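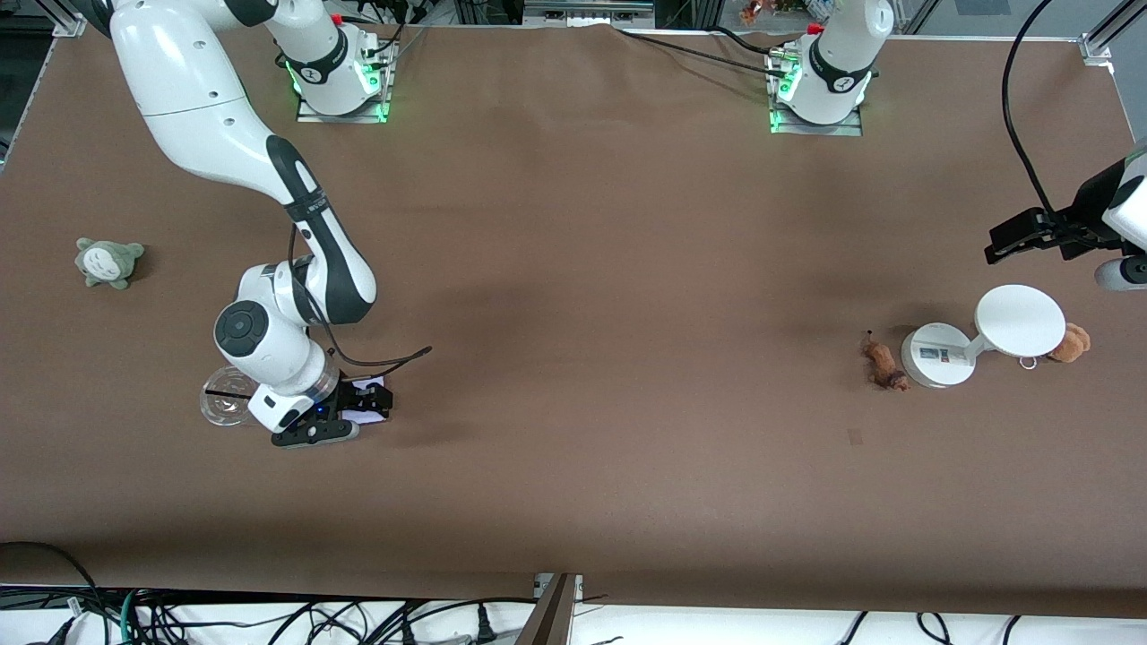 About Us

Hi and welcome! We're the family behind Kelance, the old farmhouse at the top of Grotside Road, a short drive outside Prelitbridge. We moved in one February with a rented truck, 2 dogs and no snow shovel, so you can guess how the first week went.

The house sits at 2913 feet, and on a clear morning you can see right down the valley to the Wan – that's the river, and it floods the lower pasture most springs. It looks like a lake out there for a while and the geese love it! We've learned to park the truck uphill.

Kelance has 12 rooms if you count the pantry (I do, my husband doesn't). The kitchen is the oldest part. The back porch came later, and whoever built it didn't own a level, so please hang on to your coffee. We took up the carpet in the front hall and found wide pine boards, which I sanded myself over two very dusty weekends.

We started this site so our relatives could keep up with the repairs, and then folks from town began writing in with stories about the place. One lady remembered sledding from our gate all the way to the Grotside bridge. I'd love more of those, and old photos too – I'll scan them and mail them right back.

The garden page is still a mess, sorry. The page on the well and the one about the barn roof are both up to date, and there's a new map for anybody coming up from Prelitbridge, as the county moved the turnoff.

Drop us a line any time. We're slow in haying season but we do answer!

Last updated 01/05/2018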